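Plarnmont Packing Room – progress report to the Chevalier Fund
May 31, 2020 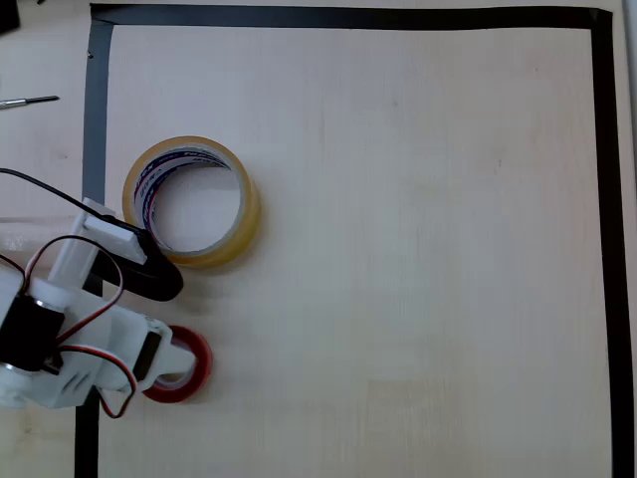

Thank you all once again for the second part of the grant, and for being so patient with us over the spring. I know you were expecting a shorter note than this, but there is a fair amount to tell and I would sooner you had it all in one place.

The packing tables are the part I am happiest with. We have begun marking out a work area on the tabletop in black tape, so that whoever is packing knows where the parcel goes and keeps the odds and ends outside the line. Arlo Wojcik suggested it after watching us hunt for the scissors one afternoon, and it has saved a good deal of muddle. Clear packing tape and red tape now live on the table itself – the clear for closing boxes, the red for anything fragile. We did try keeping them in a drawer and it was a dreadful nuisance.

We have sent out 534 parcels so far, which is a little behind what I promised you in the winter. Three went astray and were replaced from our own stock. Packing one parcel used to take us roughly 30 minutes with all the walking to and fro, and it is a good bit quicker now, though I would like to time it properly before I give you a figure.

Money next. The tape and boxes came in under what we had set aside, but the shelving from Toltus cost more than the quote, and Quentin Barbier is still writing to them about the delivery charge. I have left that line open in the accounts. Định Phan has the receipts if you would like copies.

In June we hope to set up the remaining six tables in the same way and to train the new packers, with Évan Bodin taking the morning group. We shall need your answer on the second order of boxes before then, please, as the supplier will only hold the price for so long.

With warm thanks,
Jailson Cavalcanti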